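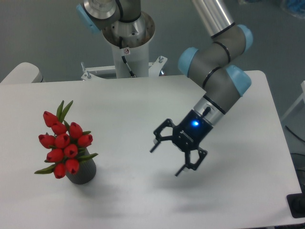 # pasance-trees:パサンス谷の老木・希少樹木データセット

パサンス谷とその支谷に生える古い木、珍しい木、それから地元で「古い」と言い張られている木の記録です。最後の分類がいちばん件数を食っています。

管理は Aminu Igwe。質問は Issue へどうぞ。返事は雪が積もると早くなり、雪が解けると遅くなります。

## 収録範囲

- 本谷:Bastos の橋から上流、Stelia 湿原の縁まで
- 支谷:北斜面の3本。名前のない沢は `trib_a` のように呼んでいます。地元名はあるのですが、両岸で呼び方が違い、どちらを採っても角が立ちます
- 標高の上限:600 m。それより上にも木はありますが、調査者の膝がありません

対象はイチイ、セイヨウハルニレ、シナノキ、ヨーロッパナラ、セイヨウハシバミの5種。庭木と植林は除きます。ただし、庭のほうが後から木の周りにできた場合は `garden_late = 1` として残しました。

## ファイル構成

```
data/
 trees.csv 個体ごとの記録
 sites.csv 区画ごとの地形・地質
 temps.csv 気温ロガーの日別値
notes/
 field_notes.md 野帳の書き起こし(愚痴を含む)
scripts/
 clean.py
```

## trees.csv の列

| 列名 | 内容 |
|---|---|
| `tree_id` | 個体番号。欠番あり、再利用なし |
| `species` | 学名 |
| `site_id` | `sites.csv` と対応 |
| `girth_cm` | 胸高幹周。株立ちは最大の幹のみ |
| `age_est` | 推定樹齢。空欄が多い |
| `age_src` | `core` / `girth` / `hearsay` |
| `garden_late` | 前述 |
| `browse` | シカの食痕、0〜3 |

`hearsay` は文字どおり伝聞です。幹周が 50 cm に届かないのに「祖父の祖父が植えた」とされるハシバミが含まれます。集計の前に落とすか、民俗資料として味わってください。

イチイの `age_est` には `core` がひとつもありません。老木は芯が腐っていることが多く、それ以前に、穴を開ける許可が下りませんでした。

## 気温データ

ロガーは 14 台。日射よけの中に入れ、幹の北側、地上 2 m に固定してあります。谷底と南向きの岩壁下に分けて置いたのは、岩が昼の熱をためて夜の冷え込みを和らげる、という昔からの説明を数字で見たかったからです。

今のところ、岩壁下の最低気温は晴れた夜ほど谷底より高く出ています。ただ、谷底には冷気もたまるので、岩の手柄なのか谷底の自業自得なのか、このデータだけでは切り分けられません。論文の見出しにする前に一度ご相談を。

単位は摂氏、時刻は UTC です。夏時間は採用していません。木も採用していないので。

## 既知の問題

1. `trib_b` の座標は11月の調査分だけ東に 11 m ほどずれています。崖の中にあるように見える個体は、崖の中にはありません。
2. 区画 `PL-03` は Plavico 採石場の跡地です。地質欄は花崗岩ですが、表土はよそから運ばれたもので、由来は不明です。
3. `browse` の判定は人によって甘辛があります。Aminu の 2 は他の人の 1 にあたります。補正はしていません。
4. 野帳の1冊が沢に落ちました。読めなくなった欄は `NA`、かろうじて読めた欄は末尾に `?` が付きます。数値として読み込むとここで止まります。`clean.py` を先に通してください。

## 座標の丸め

イチイの座標は 1 km 格子に丸めて公開しています。枝を切りに来る人がいるためです。研究目的で元の座標が必要な場合は、用途を書いて Issue を立ててください。「見てみたい」は用途に数えません。

なお、イチイは種子も葉も有毒です。現地で試食しないでください。赤い部分だけなら、という話もしません。

## ライセンスと引用

データは CC BY 4.0、スクリプトは MIT です。`field_notes.md` も同じ条件ですが、引用するときは天候への悪態を省いてもらえると助かります。

```
Igwe, A. pasance-trees: 老木・希少樹木データセット
```

## 更新履歴

- 11月12日(木):Stelia 側のシナノキを追加。`PL-03` の注記を修正
- それ以前:コミットログを参照。「修正」とだけ書かれたものが続きますが、それぞれ別の修正です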